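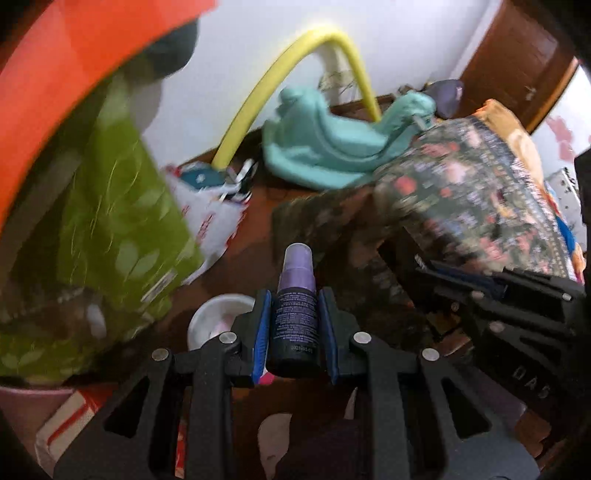 The hand-held gripper closed on a small spray bottle, with the blue ribbed pads on either side.

Review: Darko hand-held gripper, club set
Posted Sat 11 April by the Inddale Robotics Club equipment page

Our club bought the Darko set with money left over from the Tavside schools competition. We wanted something that members aged 11 and up could use to learn how a linkage gripper behaves before they build one for the June event. We have used it for one term.

What you get

The set we ordered has two grippers, a bag of spare pads, a hex key and a printed booklet. Each gripper is worked by a trigger and needs no power. The jaws are carried on black arms joined by metal pins, so pupils can watch how the bars move as they squeeze. For teaching this is the best part of the kit. We had been drawing four-bar linkages on a whiteboard for two years, and most of the group only understood them once they had one in their hands.

Grip

The ribbed pads do most of the work. Small bottles, foam blocks, pens and rolled socks are all easy to pick up. Smooth bottles with straight sides are fine if you take them near the middle. If you take them by the cap they tend to twist. Thin flat things such as playing cards are very hard, and we stopped setting them as a task.

Our usual exercise is a sorting round. The table is covered with household odds and ends, including soft toys and cloth, and each pair has 5 minutes to move as many items as they can into a bowl. Cloth is harder than it looks. The younger members did better at this than the older ones, mainly by going more slowly.

Wear

The booklet says to check the pins after 1000 squeezes. We did not keep a tally, but one pin had worked loose by the third week and needed tightening with the hex key. The pads on the gripper we use most have started to lift at one corner. Spares push on without glue and take a minute to fit.

The trigger spring is stiff. Three of our smaller members needed both hands, and there is no way to adjust it. We also have the cheaper Skastau model, which has a lighter spring but bends at the fingertips under anything heavier than 300 grams.

Instructions

The booklet is short and the assembly drawings are clear. The section on fitting the jaws to a motor is poor. It shows the bracket from one side only and leaves out the screw lengths. We worked it out by trying the screws we had in the drawer.

Would we buy it again?

Yes, for a club or class. For one child at home it is expensive, and the Skastau would do. We plan to order a second set before June, along with more spare pads.

Rating: 4 out of 5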